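Section 3. Setting Up the Lò and Getting Through Your First Loaf

If you've come straight from Section 2, you should have the oven out of its carton, the two racks and the baking stone lying on a towel somewhere, and a pile of foam that won't go back in the box. Good. Leave the foam where it is for now, but don't throw it out until you've baked at least once. Returns have to go back in it.

I wrote this section with Hưng Mạch, who did the wiring notes and argued with me about the stone for most of May. Where we still disagree I've said so.

3.1 Picking a spot

The Lò weighs 44 pounds with the stone inside, and it feels like more when you're holding it at chest height and looking for the counter. Take the stone and racks out before you lift it, and get a second person if you can.

1. Choose a solid, flat counter or the Wedwood stand. A folding table is no good, and neither is the top of a washing machine (I've been asked!).

2. Leave 15 inches clear above the oven. The vent is on top toward the back, and what comes out of it is hot enough to soften the finish on a painted shelf.

3. Leave a hand's width on both sides and at the back. Curtains, paper towels and cookbooks all need to live somewhere else.

4. Check that the cord reaches a grounded wall outlet without being stretched. It should hang in a loose curve behind the oven, off the floor, and it shouldn't cross the vent.

5. Plug it in, but leave the dial at Off.

Caution: No extension cords and no power strips. Hưng wants this in capital letters. I've talked him down, but please take it just as seriously. Don't share the circuit with a kettle or a microwave while the oven is heating, either.

Note: If you have the Wedwood stand, the oven's front feet drop into the two shallow cups on the top board. The back feet don't have cups. They just sit there, and that's how it's meant to be.

3.2 Leveling

You can skip this one if you only ever bake in pans. For anything on the stone, though, a tilted oven gives you lopsided bread, and you'll blame your shaping for weeks before you think of the feet. I did.

1. Slide the lower rack into the second groove and set a small bubble level on it, left to right.

2. Turn the front foot on the low side counterclockwise to raise it. Half a turn makes a bigger difference than you'd think, so go gently.

3. Turn the level front to back and do the same again.

4. Press on each top corner in turn. If the oven rocks, one of the feet isn't touching, and you'll need to lower it until it does.

5. Take the level out. I mean it. Plastic levels melt, and the smell hangs around longer than the level did.

3.3 The burn-in

New ovens have a thin coat of oil left on the heating elements, and it has to be cooked off before any food goes in. Expect some smoke and a smell like a hot bicycle chain. It's unpleasant but brief. Open a window, run the fan over the stove if you've got one, and move any pet birds well out of the way to another part of the house.

1. Wipe the inside with a damp cloth and let it dry with the door open.

2. Leave the racks in and the stone out.

3. Turn the dial to 3 and wait until the smoke thins.

4. Turn it up to 5 and let it run until you can't see or smell anything coming from the vent. The first time I did this I got bored and stopped early, and my first loaf tasted faintly of garage.

5. Turn the dial to Off and open the door a crack. Let it cool down completely before you touch anything in there.

Now the stone. Rinse it with plain water (never soap – it soaks right in and comes back out in your crust) and let it air dry overnight. Put it in a cold oven and bring the heat up one mark at a time. Hưng says you can go two marks at a time. He has also cracked a stone, and I haven't, so do with that what you like.

Caution: Never put a wet or refrigerated stone into a hot oven. It can split with quite a bang.

3.4 Setting up your supplies

You don't need much. A bag of bread flour, salt, yeast, parchment, a scale, one big bowl and a cheap probe thermometer will carry you through every recipe in the back of this guide. I use Gosano flour for the everyday loaf because the store near me carries it, but any bread flour you already like will do fine.

What does help, more than any gadget, is deciding where things go before you start baking. Bread making has a lot of waiting in it and then a few very busy moments, and the busy moments always seem to come when your hands are covered in dough. So pick one cabinet as close to the oven as you can manage (but not above it, see 3.1) and give it over to bread.

1. Flour goes on the lowest shelf, in something with a lid. Big bags are heavy, and you'll spill less if you're lifting from knee height to counter height than the other way around.

2. Salt and yeast go at eye level, in containers you can open one-handed.

3. Parchment goes on the inside of the door if there's room for a holder, or standing on end at the side if there isn't.

4. Oven mitts go on a hook outside the cabinet. A mitt you have to open a door to reach is a mitt you won't use.

5. Put a label on the outside. I like stickers better than writing on tape, mostly for looks, and a shape or a little drawing is quicker to read across a kitchen than a word.

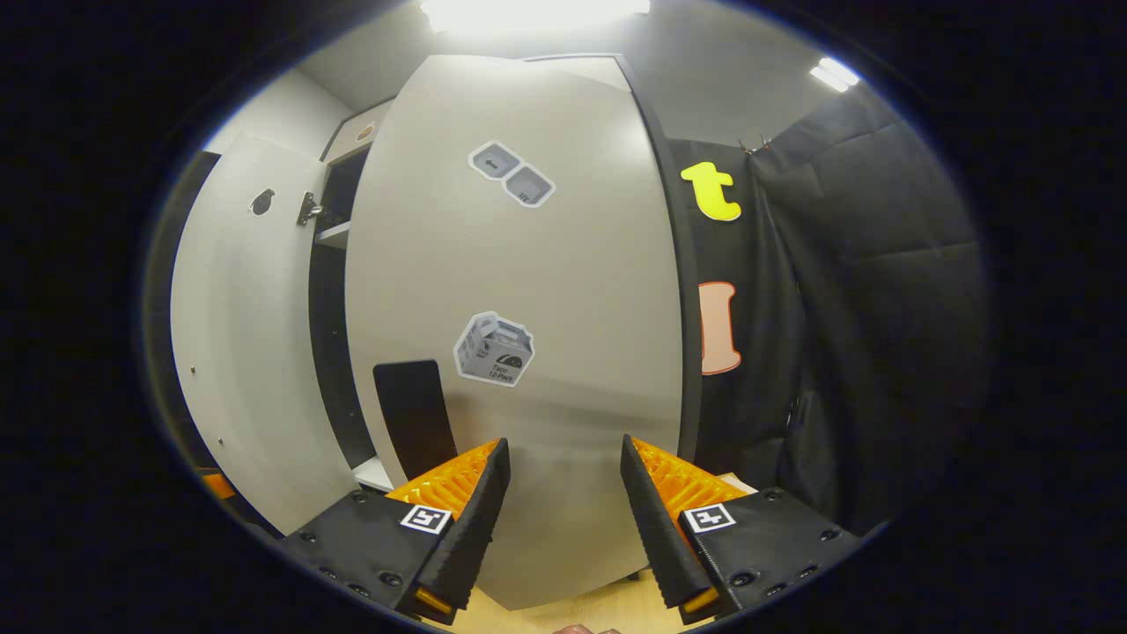
Hexagon stickers on a rounded light-gray panel, with the larger 12-Pack one lowest.

Labels stick best to a surface that's been wiped down with rubbing alcohol and left to dry. Press from the middle outward with your thumb, then go over it again with the edge of a spoon. If you're renting, try one in a hidden corner first and peel it off after a few days. Some paints let go before the glue does.

Note: Don't put any stickers on the Lò itself. The sides get hot enough to brown paper, and the adhesive bakes on like varnish.

If you share your kitchen, a second set of labels for "already opened" is worth the bother. Trinh Châu, who tested all these recipes for us at her place in Skiltovura, writes the opening date straight on the yeast jar with a grease pencil. Her yeast is never dead. Mine was dead twice last winter, and both times I found out after the dough had been sitting there all morning doing nothing at all.

3.5 Your first loaf

Use the plain white pan loaf from the back of the guide. Please don't start with sourdough, even if you've got a lovely starter bubbling away and it's looking at you. You're learning the oven this time around, and it's much easier with a dough that behaves.

1. Mix and let the dough rise as the recipe says. Leave the oven off while it rises.

2. When the dough is nearly at the rim of the pan, put the lower rack in the second groove, take the stone out, and set the dial to 4.

3. Wait for the amber light to go out. Then wait a little longer. The light tells you the air is hot, but the walls take a while to catch up.

4. Slide the pan into the middle of the rack and shut the door. Try not to open it for the first half of the bake.

5. At the halfway point, turn the pan end to end. Every Lò I've used runs a bit hotter at the back left corner.

6. Push the thermometer into the center of the loaf. You're looking for 197 degrees Fahrenheit. If it's lower, give it a few more minutes and check again.

7. Tip the loaf out of the pan onto a rack right away, so the bottom doesn't go soggy, and leave it alone until it's cool. (Yes, I know. I cut mine early too.)

If the top gets dark before the middle is done, lay a loose sheet of foil over it and turn the dial down half a mark. If the top is pale and the middle is done, move the rack up one groove next time.

Caution: The door glass and the metal trim around it stay hot long after the amber light is off. Keep small children back from it until the oven has cooled all the way.

3.6 Keep a bake card

Tape a card inside your bread cabinet and jot down the dial mark, the rack groove and how long each loaf took. I've baked over 100 loaves in mine now and I still check the card, mostly for the rye, which never wants the setting I remember. Bake it hotter in winter if your kitchen is cold, and write that down as well.

Once you've got a pan loaf you're happy with, put the stone back in and go on to Section 4, where we do steam.

Section last revised 22 July 2022.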